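Bowl and Banana, a Flaltthorpe tabletop set

Welcome! We love this little collection: one white bowl, one yellow toy banana and one small table with a wood-grain top.

What's inside

1. Fruit and bowl together, bowl on the left part of the table.

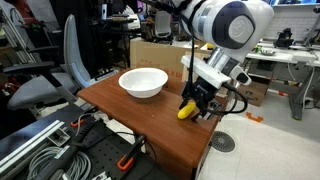
2. Bowl alone. Great for studying the rolled rim and its soft shadow on the glossy brown top - a lovely surface, and a tricky one, with

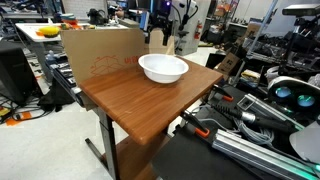

grain lines and reflections that shift as your viewpoint does. Li-hua Huang wrote the notes for this part.

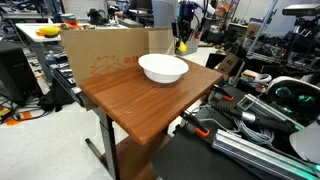
Can I use the bowl views without the banana ones?
Sure, each part has its own folder and its own notes.

Layout notes

- The cardboard backdrop stands behind the table.
- Banana to the right of the bowl, near the rear corner.

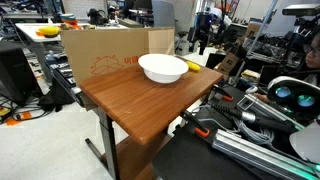

Contact

Write to Yesenia Solís or Amedeo Bellini. We'd be thrilled to see your own bowls!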